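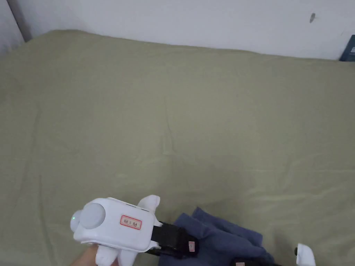 Domestic Handling Group, Department of Mechanical Engineering
Student Project Report

Santino Olivares and Khadija Belhaj
August

The project examined whether demonstrations made with hand-held grippers can teach a controller to handle crumpled clothing on a soft surface. Earlier work in the group used a rigid table, where the height of the fabric is known in advance. A bed gives way under the fingers, and the sheet can be picked up along with the garment.

Demonstrations were recorded on a bed with a green sheet and one blue cloth item. Each demonstration was limited to 30 seconds and began with the item in a crumpled state. Recordings were made from head height and from the gripper itself.

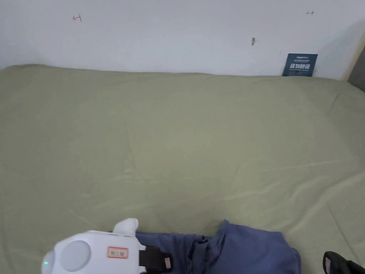
The full set contains 3315 demonstrations. Violeta Domínguez reviewed the labels and removed any recording in which the grasp point was hidden in both views. The controller, named Teoh, was then trained twice, once with the head view alone and once with both views.

With the head view alone, Teoh grasped the garment without the sheet in 30 of 60 trials. Adding the gripper view raised this by 5 trials.

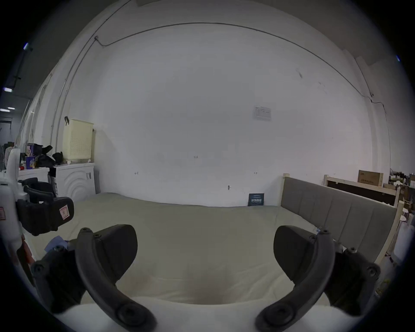 The gain is small and may not hold for other fabrics. Most remaining failures occurred when the fingers closed too low and pinched the sheet. The authors recommend that a later project add a measure of finger force and repeat the trials with bedding of a second color.

The project was supervised by Ute Seidel.

Contact: Domestic Handling Group, Oltwood | Copyright Oltwood | Back to top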